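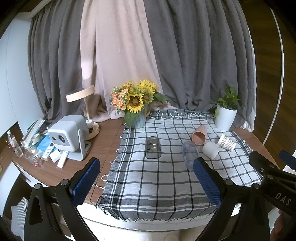

**From:** Catríona Moynihan
**To:** Home Sewing and Soft Furnishings list
**Subject:** Re: Lining curtains - how much shorter than the face fabric?

Fulvio, I've left your message in below so people can follow.

> On the drop, I was taught to cut the lining 25 mm shorter than the finished curtain, but the pattern sheet I have from Tonberg says to make them the same and hem them together. The fabric is a mid-weight cotton, grey, 200 cm finished drop. The lining is ordinary white sateen. I also don't know whether to wash both before cutting. Gobnait says always, my mother said never.
>
> Has anyone done it the Tonberg way and been happy with it?
>
> Fulvio Gentile

I did one pair the Tonberg way and wouldn't do it again. The two layers moved at different rates over the first winter and the hem went wavy. I unpicked the lot in April and hemmed them separately. They've hung straight ever since.

Your 25 mm is fine. I go a bit shorter than that again if the window gets afternoon sun, as the face fabric tends to creep up and then the lining peeks out underneath. Bring the lining in at the sides as well. Mine finishes well inside the leading edge, and I slip stitch it by hand from the heading down to the top of the hem, then leave the last hand's width open.

On washing, I'm with Gobnait if you ever plan to put them through the machine. Wash and dry both fabrics the way you'll treat them later, then press and cut. If they're going to the dry cleaner, leave them alone. Cotton off the roll has a finish on it that helps it hang and you don't get that back.

A few other things from the last lot I did:

- Square up the cut end with a set square against the selvedge. Don't trust a torn edge on sateen.
- Weights go in the corners before you mitre. I use the flat covered ones, 14 to a packet, from Ó Riain.
- Hang the curtains for a week with the bottom hem only tacked. Measure again, then sew.
- Check your floor at both ends of the rail. Mine was out by more than I'd have guessed.

Áine Dolan asked last month about thermal lining for floor-length curtains. I priced it for a bay window and it came to $355 before heading tape, so I went with bump interlining and plain sateen. It's heavier and you'll want a decent rail. The Skorkari one I had bowed in the middle, and I ended up putting in an extra bracket.

Fulvio, what heading are you using? If it's pencil pleat the order of work is a bit different at the top and I can write that up. Fergal may still have the notes from the workshop too.

Catríona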